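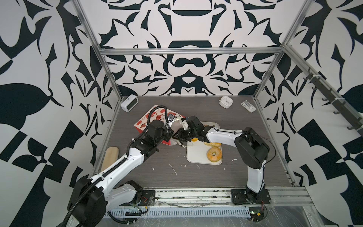 Jul 6, 2024 – serving bench, Alvarado room

Purpose: decide on surface and board for the snack serving work, and settle a cleaning routine that everyone follows. Continues from my notes on cups and bags.

Items in use: white paper cup, red-and-white paper food bag, white plastic cutting board with rounded corners. Bench top is the gray wood-grain laminate. Food in pieces small enough to go in the cup.

1. Bench top

The laminate looked like a sensible choice on the sample card. In use it has one drawback, the fine horizontal streaks in the print. White crumbs show well enough against the gray, but the very small flecks sit along the streaks and are easy to miss when looking straight down. Low light from the side picks them up. I used the small work lamp held at bench height and it was enough.

Crumbs are worst in the center and toward the right. I would have guessed the left, near the bag. No explanation yet. Possibly the board rim is throwing them when a piece is dragged off it, but I have not isolated that.

Dry brush first, then damp cloth. The other order turns the crumbs to paste. I did it the wrong way on the first pass and spent 12 minutes getting the residue off with a plastic scraper. The laminate did not scratch. Gindeck's care sheet says no abrasive pads, so the green ones have been moved to the sink for metal items.

2. Cutting board

The board has a slightly raised rim. Good for holding juice, not good for getting pieces off. A small flat piece pushed sideways stops at the rim and either climbs it or turns under. Most of the yellow pieces stopped at the edge at least once. Lifting is better than pushing.

Surface has light smears and a few stains. The smears are grease and come off with dish soap. The stains are another matter. Tried, in this order:

– dish soap and warm water, soft brush: no change
– baking soda paste, left on for 22 minutes: slightly lighter
– Bendel board cleaner, label dilution: lighter again, not gone

I do not plan to go to bleach. The stains are cosmetic and the board is still flat. Check for rocking by pressing opposite corners before each session. If it rocks, replace it.

A board without a rim is on the order list. Keep the present one as the reference so that results stay comparable with the earlier pages.

3. Cup

Plain paper, no lid. On its side it accepts pieces from board level with little lifting, and the mouth gives a decent target. Upright it is easier to fill from above but tips when empty. Wall stiffness is marginal: squeezed near the mouth it goes oval, squeezed nearer the base it keeps its shape. Hold low.

Inside coating picks up oil. One cup, one session, then discard. Do not stack used cups back in the sleeve. I found 7 in there with residue on them and threw out the lot.

4. Bag

Red-and-white food bag, Sinutetti stock. The main shedder of crumbs if it is shaken. Open it fully, fold the lip once to the outside, and it stays open long enough to be useful. A bag that has been folded more than a couple of times goes soft and slumps. Mark the bottom with pencil when first opened so that we know which ones are new.

Store flat. The ones kept in the drawer under the kettle had curled.

5. Routine, to be copied onto the card by the sink

Before: board corners pressed, bench wiped and dried, fresh cup, bag lip folded.
During: leave the crumbs where they fall. Wiping halfway through changes how pieces slide and makes one half of the session different from the other.
After: dry brush toward the front, damp cloth along the streaks, board washed on both faces, rim gone over with the narrow brush.

The inside corner of the rim is where old food stays. Run a fingernail along it. If anything comes up, wash again.

Sheyla Grajales wants the patterned black-and-white walls wiped down monthly as well. Agreed, though I saw no splash above bench height. Added for July.

Open points

– Does the rim cause the crumb drift to the right? Run one session with the board turned over.
– Weigh the brushings. The small scale reads to a tenth of a gram, probably not fine enough.
– Brush bristles are shedding. Over 9 months old.

Comments

Jayanthi Kurian: The underside of that board has molded feet, I think. Check before you turn it over or it will be sitting higher than you want.

S. Grajales: Card is up by the sink. I shortened the "after" part to fit. Narrow brush is on the hook, please put it back there.

Jayanthi Kurian: Try a damp cloth under the board too. Mine slid on the laminate when I was scraping.

Bench notes – contact Sheyla Grajales for edit access – © 2024 – Back to top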